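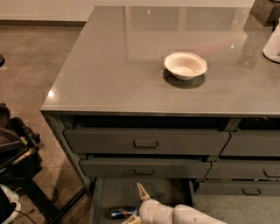
Rultholm, 5/7/23

Budgeting a second arm for drawer work – what am I leaving out?

Posted by Naima Morsy

We run one white arm with a two-finger gripper on kitchen tasks: open a drawer, get a drink can out, put it on the counter next to the bowl. I have to submit a budget for a second arm before the end of May. The Lernier quote covers arm, controller and one gripper. The bottom drawers are the hard case, reach-wise. Fingertips are quoted at 62 dollars a pair. What else should be on the list, and is the 900 mm reach version worth paying for?

2 answers

Bouchra Tazi
Measure before you pay for reach. What matters is the distance from the arm base to the far inside corner of the lowest drawer when it is fully open, plus room for the wrist to angle down past the side wall. Our worst case was 606 mm and the short version handled it. A can lying flat needs clearance on both sides for the fingers, so check finger thickness too.

Lines people forget:
Spare fingertips. I budget 6 pairs per arm per year.
Mount or stand, quoted separately by Lernier when I asked.
Cable set, long enough for full travel.
Freight and import duty.
Replacement drawer runners and handles.

Get the service contract priced now – adding it after delivery cost us more.

Lysenko
We bought from Futevico instead. Fine so far. Ask for a demo unit first.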